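Mestero Makers Help » Home » Ask » Tags » Builds at home » Arms and grippers » Sign in

Simulated gripper keeps knocking the mug over when it goes for the knife
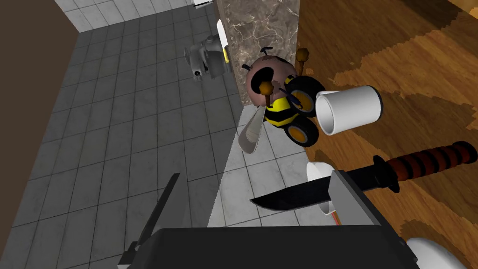
Wrist view from the simulator, fingers open, knife just ahead and the mug already on its side.

Hello all! I'm building a small table-clearing arm in the spare room and I am having the best time with it. The real arm is still in bits (waiting on two bearings), so for now I do everything in the simulator and plan to copy the settings across once it behaves. The base is a second-hand Dralleo with fingers I drew myself.

My trouble is the approach. The knife lies at a slant with a cup partly hidden behind the blade, and there's a mug further on next to the bee toy. I tell the gripper to come in low and close on the handle. It gets the handle about one go in three, which thrilled me the first evening, but on the others it sweeps too far and the mug goes over. I've tried slowing it down and I've tried opening the fingers less. Slower is nicer to watch but the mug still goes.

Is this a path problem or a finger problem? I have 838 saved runs if anyone wants to see the logs. I'd love to have it sorted before I bolt the real one to the bench in January.

Beatriz Mota
4 comments · Share

Simão Frade
What a lovely project! I'd say path. If you only give it a start and an end, the planner picks whatever route is shortest for the joints, and that can swing the hand well past the thing you want. Put in a waypoint straight above the handle, 80 mm up, and make it stop there before it comes down. Then turn the wrist so the fingers close across the handle and don't try to scoop along it. With the knife lying on a slant you need to work out that angle fresh each time, so read it from the knife's pose and don't type in a fixed number (I did this for a whole month with a spoon, and wondered why it only worked on one side of the table).

Two other things to look at. Check the collision shape on your fingers. If you drew them yourself, the simulator may be wrapping each one in a big plain box, and then the hand hits things you'd swear it missed. Turn on the collision view and you'll see straight away. And check the mass of the mug. Mine came in at next to nothing and fell over if you looked at it.

When you move to the real arm, please start with a blunt butter knife or a bit of dowel. Keep a stop switch by your hand too, not on the far side of the bench.
Share · 2 comments

Leonilde Amaral
Just take the mug out until the knife works, then put it back. That's what I do.
Share

Afonso Magalhães
Agree with Simão about the collision boxes, that caught me on my Henriques arm. I'd add one thing on the lift. Go straight up first, before any sideways move at all, or you'll clear the mug on the way in and then catch it with the blade on the way out. In my set-up I split the job into separate moves (over, down, close, up, away) and log each one by itself. You've got 838 runs, so sort them by which move the mug fell in. If it's nearly all one move, you've found your culprit and can leave the rest alone.

Not sure slowing down will ever help much. A slow nudge in the wrong place still pushes the mug.

Would love to see the real one running! Which motors did you go for?
Share · 2 comments

Beatriz Mota
Turned on the collision view and my fingers are in boxes twice as wide as they should be!! Redrawing them tonight, then the waypoint. Afonso, the motors are the ones that came with the Dralleo, and I'll post the wiring when it's fit to be seen.
Share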